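Koria Home Guard alarm kit

Home > Security > Alarms > Koria Home Guard

In stock. Sold with a wall bracket, a door sensor, a window sensor and a mains lead.

We sell the Koria because people ask for it. We've also fitted enough of them to have doubts about what it says on the box, so please read to the bottom before you order.

The box says "stops burglars". An alarm makes a noise. Whether that stops anyone depends on who hears it and whether they bother to look out of the window, and we have yet to see Koria explain how it arrived at the claim. We asked for the figures behind it and were sent the same leaflet again.

What it does do is fairly simple. The hub sits on a shelf or the bracket and listens for the two sensors. If either one opens while the alarm is set, you get a 30-second delay to put in your code, then the siren. The siren is loud enough indoors. From across the road, with your windows shut, we wouldn't count on it.

The hub also sends a message to your phone. It needs your home broadband for that, and if the router goes off, so do the messages. There is a backup battery, but it only keeps the siren going. 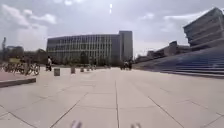
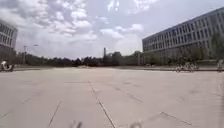

Large paving slabs, with the joints running off into the distance.

GRODEN, Tue 12 November

A change to the small print since we first listed this kit. Koria used to include the Widmer call-out service for the first year. It is now a 30-day trial, after which you pay monthly, and the trial starts when the hub is first switched on. If you're buying it as a present, don't set it up early to test it.

We are not keen on the service in any case. A Widmer operator rings you, then rings the second number you gave. Nowhere in the terms does it say that anyone will ring the police. The word "response" is used a great deal and we'd like to know what it means.

What about evidence? The kit keeps a log of every time a door or window was opened, and the leaflet suggests this will help if you have to report a break-in. It may. The log shows a time and the name of a sensor. It can't show who came in, and it wipes itself after 3 months unless you save a copy.

Details

Power: mains, with backup battery
Sensors supplied: 2
Guarantee: 3 years on the hub, one year on the sensors
Extra sensors: sold singly, Koria only
Fixing: screws or sticky pads. Use the screws. The pads let go of painted wood.

Does it work with Skiso cameras?

The box has a Skiso badge on it. In our shop the two would share a phone app and nothing more: the alarm going off did not start the camera recording. Skiso says an update is coming. We'd buy on what it does today.

Returns

Unopened kits can come back for a full refund. Opened kits must have the hub reset first, and the steps for that are on page 3 of the booklet.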